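Walking Is Not a Junior Program

By Aurelio Sandoval

Saturday, April 29, 2023

The board at Huerta votes next month on whether to make carts mandatory before 1 p.m. on weekends. I have played there for most of my adult life and I think it's a bad idea. I want to lay out why, and I want to be fair to the people who think otherwise, several of whom I play with.

First, the course itself. Huerta is a public 18 that plays 3185 yards on the front from the middle tees and a little longer on the back. It is flat except for the climb from the sixth green to the seventh tee. The walk from green to tee is short almost everywhere, because it was laid out before anybody planned for carts. On the fourth you putt out and take maybe twenty steps. The cart path was added later, and it shows. It runs down the wrong side of the second and the eleventh, and on the fourteenth it takes you behind the maintenance shed and back again.

The case for mandatory carts is pace of play. Tee times have gotten crowded, rounds are running long, and the shop gets complaints. I don't dispute the complaints. I've made a couple. But I don't think walkers are the cause, and I haven't seen anything from the pro shop that says they are.

Watch a group of four in two carts. They drive to the first ball together and both men sit there while one of them hits. Then they drive across the fairway to the other ball. On a wet day, when carts have to stay on the path, each player walks out with one club, finds it's the wrong one, and walks back. Four walkers go straight to four balls. By the time it's their turn they have been standing over the shot for a while and have a club in hand.

I kept a log in March. I wrote down our start and finish times and whether the group ahead was riding or walking. It isn't science, and I wouldn't ask the board to treat it that way. The slowest rounds were behind riders and so were two of the fastest. What the slow days had in common was tee times packed too close together. When you send groups off that tight, everybody waits on the third tee, which is the first par 3, and they wait there in a cart or on foot.

Money is the other argument, and I wish the board would make it openly. A cart costs a rider $32 at Huerta. If every weekend morning golfer has to pay it, that's real income, and the course needs income. The irrigation on the back nine is old and the bunkers on 12 and 13 have hardly any sand left in them. If the board came out and said we need more money for water lines, I'd listen. I would rather pay a higher green fee and carry my own bag. Most of the walkers I've talked to say the same.

The fee also lands on the people least able to absorb it. The weekend walkers at Huerta are mostly retirees who play early, high school kids, and people who work all week and have one morning free. Adding $32 to a round is enough to turn a weekly game into a monthly one for some of them. The high school kids will just stop coming. The team used to have walk-on players who learned the game by going off behind the last morning group with a secondhand bag.

People bring up Ukton as the example to follow. Ukton went cart-only on weekends a few years back and the place looks busy. It is also a very different property. The course there runs through houses, and you can go a quarter mile between a green and the next tee, crossing a road to do it. I wouldn't walk Ukton if you paid me. Requiring carts there only put in writing what everyone did anyway.

Jesska is closer to what we have, and it went the other way. They kept walking open at all hours, spread out the tee times, and put a starter on the first tee who moves people along. I played there twice this spring and neither round dragged. The starter was friendly but he did not let anyone hit a second ball off the first tee, and that alone probably saved the morning.

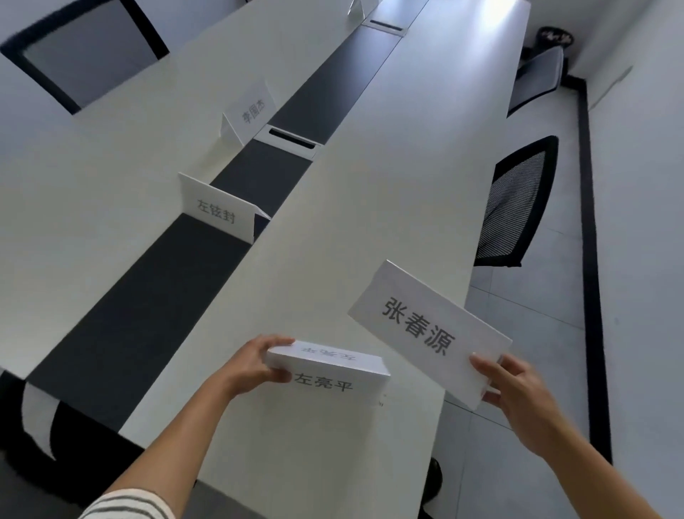
What I'd ask the board to do

Leave walking alone for one season and try the cheaper fixes first. There are 3 of them and none needs a vote of the full membership.

Spread the weekend tee times by 2 minutes. Yes, that loses a few groups over a morning. I think some of that comes back in people who gave up on Saturdays and would return for a round that moves.

Put a starter out there. It doesn't have to be a paid position every day of the week, only on weekend mornings, and it should be somebody who is comfortable telling a group to pick up and go. The marshal we have now drives around at noon, when the damage is already done.

Move the tees up on the third when the wind is out of the west. Everyone who plays there knows how that hole backs up. Half the field comes up short in the water, walks to the drop area, and does it again.

If the board does all that and rounds are still too long at the end of the season, then bring the cart rule back and I'll have less to say. I'd still want an exception for juniors and for anyone who starts before eight.

One smaller thing, since it came up at the last meeting. The shop has been looking at the Prolleo scheduling system and was told it could flag slow groups. That's fine with me as long as it flags them all the same way. If the walkers turn out to be behind, I'd want to know it. I might have to take back some of this.

I'll admit part of this is taste. I like the walk. I like having time between a bad shot and the next one, and I like talking to whoever I'm playing with — you can't do much of that from two carts on opposite sides of a fairway. A person who rides is playing the same game and is welcome in my group any time. My regular partner has ridden since his knee surgery, and we get around fine with him in the cart and me on foot.

But the course was built for walking, and it's one of the few near here that still works that way. There are plenty of places to ride. The meeting is open to season pass holders and to anyone who has paid a green fee this year, so keep your receipt, and get there early if you want a seat.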